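About us

Hello, and thanks for clicking on the page that most people skip. I'm Nouhaila Tazi, and I run Nestton, a small news site about ceasefires, border talks and the long, slow business of what happens after the shooting is supposed to have stopped. I write most of it, edit the rest, and answer the emails (slowly, sorry, but I do get there).

How it started

I used to work on the foreign desk of a regional paper. It was a lovely job in many ways and I learned nearly everything I know there, but the same thing kept bothering me. A truce would be signed, we'd run it on page two with a photo of men shaking hands, and then we'd move on. Three weeks later somebody would ask in the morning meeting whether it had held, and we'd all look at each other. Usually one of us would go and make a phone call. Sometimes we wouldn't even do that.

So I began keeping a notebook. Who had signed what, when the next round of talks was due, which crossing was open and to whom. The notebook became a spreadsheet and the spreadsheet became an email I sent to a few friends every June and then, when they asked for it more often, every month. When the paper closed its foreign desk I had some redundancy money and a lot of free mornings, and the email turned into Nestton. The name came from the street my gran lived on, by the way. People do ask!

Shahzad Virk joined me in the second year. He'd been a translator for a relief agency and wrote me a very long, very polite message pointing out that I had got the wording of an agreement wrong. He was right, and I had - one word in the third clause, which changed who was meant to pull back first. I fixed it, thanked him, and asked if he'd like to check the next one before it went up. He has checked every one since then, and he now writes a good half of our longer pieces too.

What we do

We follow talks and truces that have dropped off the front pages. That means reading statements from all the sides involved, ringing people who live near the line, and putting the two together in ordinary English. If a ministry says a road is open and the woman who runs the bakery on that road says it's shut, we print both and say who told us what.

There are 377 articles in the archive at the moment, all of them free to read. The older ones have notes at the top where things have changed. I'm quite strict about those notes, because I was forever caught out by old stories with no date on them when I was starting out, and I swore I'd never do it to anyone else.

We have a few regular sections:

The Morning Line goes out at 7am and is short enough to read while the kettle boils. It's whatever moved overnight, with links to the original statements.

Belkadi is our long-read series. It's named after a café where I did an awful lot of waiting for people who were late for interviews, and it's mostly made of those interviews. Farmers, bus drivers, teachers, one very funny vet. They talk about living beside a border that keeps being argued over.

Dustik is the glossary. It began as Shahzad's private list of words that get muddled (truce, armistice, cessation, humanitarian pause and so on) and readers liked it so much that we tidied it up and put it online. If you're a student, start there. If you're a journalist, please, please start there.

What we don't do

We don't run live blogs. I've worked on them and they're exciting, but there are only two of us and we can't check things at that speed. If something big is breaking you'll be better off with one of the agencies for the first few hours, and then come to us when you want to know what the small print says.

We don't publish pictures of the dead or injured, and we don't print the names of people who've asked us not to, even when another outlet has already used them. Once in a while a reader writes in cross about that second one. I understand it, but we're not changing it.

We also don't give predictions. I've made plenty over the years, at dinner, loudly, and my record is terrible.

How we pay for it

Mostly through readers. A supporter's subscription is £3 a month and you get exactly the same articles as everyone else, plus a letter from me that goes on a bit about what we're working on. We also sell a weekly digest to a handful of libraries and schools through Pidano, the subscription service that handles our billing. We take no money from governments, parties or anyone with a seat at the talks we cover, and we turn down adverts from arms companies (yes, they have asked).

If you'd like to see the accounts, write to me and I'll send you the latest set. They're not thrilling reading. The biggest cost after wages is phone calls, then translation, then trains. 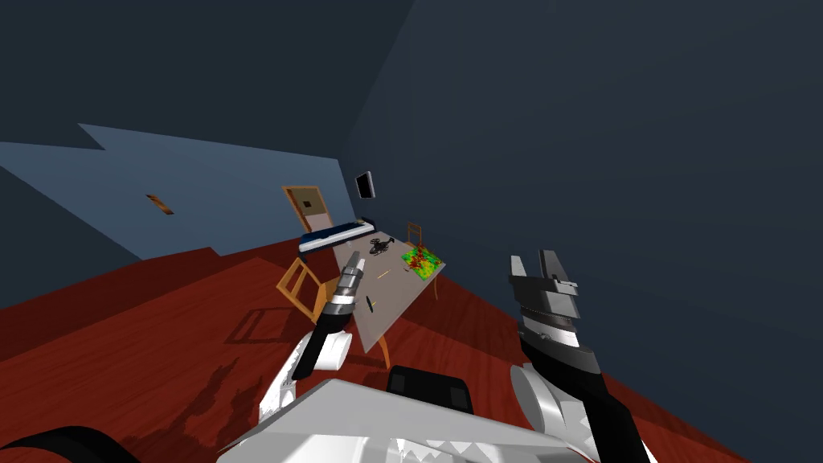

Getting something put right

We make mistakes, and I'd much sooner hear about them than not. Send us the headline of the piece, the line you think is wrong and, if you can, where we can check it. Shahzad looks at every correction first, since he's calmer than I am at that time of the morning. If we agree with you, the line gets changed and a note goes at the top of the article saying what it used to say. If we don't agree, you'll get a proper reply telling you why, and you're welcome to argue back. Plenty do.

Writing for us

We'd love to hear from people who live in or near the places we cover, whether or not you've written for a news site before. A few lines about your idea is plenty to begin with. Tell us who you'd speak to and what you'd like to find out. We can work with you in English, French or Urdu, and Moroccan Arabic if you don't mind it being me on the phone. We pay on acceptance, and we pay for pieces we've asked for even if events overtake them, which with this subject they quite often do.

Pitches from press offices go in a different folder. I do read them, eventually.

Talks and school visits

We do up to 20 visits a year, mainly to sixth forms and local history groups. The usual one is an hour on how a ceasefire gets written, with a real agreement to pull apart and lots of time for questions. Teenagers ask the best ones, and they're not at all shy about it! Spring fills up first, so get in touch early if you've got a term date in mind. We ask for train fares and a cup of tea.

Get in touch

The contact form comes to both of us. If what you have to tell us is sensitive, please don't put the details in the form - just say you'd like a call and leave a number and a time that's safe to ring, and one of us will phone you back.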